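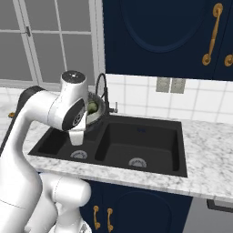 Magagula Robotics

Skimine Teleop Kit – Simulated Kitchen Edition

Skimine lets an operator show a robot arm a household task by remote control. You hold the handset, the arm follows your hand, and every movement is saved as a demonstration you can play back, trim or throw away.

The kitchen edition runs in simulation, so no physical arm is required. Scenes include a double sink with a gooseneck faucet and a bowl with a green vegetable in it. Reaching in behind the wrist takes some practice, and we suggest new operators start with the left basin.

What you get
2 handsets with wrist straps
Base station and USB cable
Plirkness recording software, licensed for 5 seats
Bramimden kitchen scene pack

Handset colour: grey or white
Price: $359 per kit, tax extra
Warranty: two years on handsets, parts and labour

Recordings are organised by task and operator. Gripper opening, joint positions and the operator's view are stored together – no separate export is needed for each one. A failed attempt can be flagged from the handset without stopping the session.

Scene pack last updated November 2021. The next update is planned for April and will be free to registered owners. Spare straps and cables are sold separately.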